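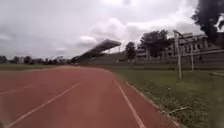

The running track at Kelldale, with the grandstand at the far bend.

FOR IMMEDIATE RELEASE

Kelldale publishes the Nurker Code, a free rulebook for running robots on public tracks

KELLDALE — I'm Miyuki Sakai, I run the outdoor trials program at Kelldale, and I get to share some news I've been sitting on since July. The Nurker Code is out! It's a set of 38 rules for anyone who wants to take a fast mobile robot onto an athletics track, and it's free to download, print, scribble on and argue with.

We wrote it with the folks at Kuroda, who build legged machines, and Lonov, who make the remote stop systems a lot of teams (ours included) already carry. All three of us had our own house rules before this. Mine lived in a ring binder. Kuroda's were better organized, I'll admit, but they had been written for an indoor test hall, and an indoor hall doesn't have long jumpers wandering over to ask what you're doing.

Tracks are wonderful places to test. You get a flat surface, painted lanes, a known distance and a long clear view. You also share them with clubs and schools, and with people who come down at lunch to jog. The existing safety documents we looked at were mostly meant for factory floors or sidewalks, and we kept having to guess how to read them for a machine going at a good running pace between two white lines.

So what's in it? Plenty of it is plain housekeeping, and I'm fine with that. Walk the full lap before the first run. Write down anything lying on the lanes or at the edge of them, and either move it or put it on the session map. Check with the track manager which lanes you may use, and get the answer in writing. Feet and wheels have to be clean and free of sharp edges before they touch the surface.

The bigger pieces are about stopping. Every robot needs two people with a stop control, one at each end of the straight, and both controls get tested before every session. Nobody stands in the robot's lane or the one next to it while it's moving. At full speed there must be 80 meters of clear lane ahead, and if the team can't see that far, the robot slows down. That last one took us a whole afternoon — Takeshi Aoki from Kuroda wanted the distance tied to each machine's measured braking, I wanted one number that a tired person could remember at 6 p.m. We ended up with my number as the floor and his calculation on top of it for anything heavy or very quick.
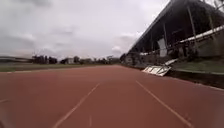
We also spent a lot of time on edges. Robots that follow lane lines depend on paint, and paint on a busy track gets scuffed and faded. Under the code, a team has to look over the lines it plans to use and decide in advance what the robot does when it loses one. Stopping is always allowed. Swerving toward the infield to look for another line is out, and so is crossing a curb at speed for any reason at all.

"I came in thinking we'd be writing about motors and batteries," Takeshi told me when we signed off the final draft. "Most of the useful rules were about where people stand and who is allowed to say go."

He's right about that last bit. The code gives the word "go" to one person per session, the session lead, and anyone at all can say "stop," including the jogger who has never seen a robot before. After a stop call the machine stays put until the lead has talked to whoever made it. I love this rule. It cost us time in our trial sessions and I would keep it over nearly any other page.

About those trials: we ran 33 sessions under the draft rules, and each one had to include at least one continuous run of 1000 meters, so that teams had to deal with bends and not only the nice easy straight. Bends changed the draft quite a bit. The rule on sight lines got rewritten twice, and we added a spotter position on the outside of the curve (bring a hat, it's a long time to stand there).

Recording gets its own section too. If your robot carries cameras, you post a notice at the entrance, you keep the footage only as long as the test needs it, and you pause when a school group arrives. Lonov pushed hard for that and they were very convincing.
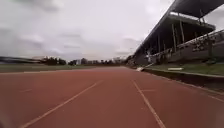

How to get the code and join in

The Nurker Code is available now from Kelldale in two forms, the full text and a one-page trackside card with the stop calls, the standing positions and the clear-lane distance in big type. Please laminate the card. Ours didn't survive its first week.

Teams that want to use it don't need to register or pay anything. If you adopt it, we'd be grateful for your session logs, especially the ones where something went wrong or a rule got in your way. Track managers, we want to hear from you as well! Several of you read drafts and caught things that three robot companies had all missed, such as who pays when a surface gets marked (the team does, rule 31).

The code is voluntary and doesn't replace local law or the track's own rules. Where they disagree, follow the stricter one. We'll collect comments over the coming year and put out a revised edition after that.

Press contact

Miyuki Sakai, outdoor trials program, Kelldale. I'm happy to do interviews by phone or at the track, and Takeshi Aoki is available for questions about braking distances and legged machines.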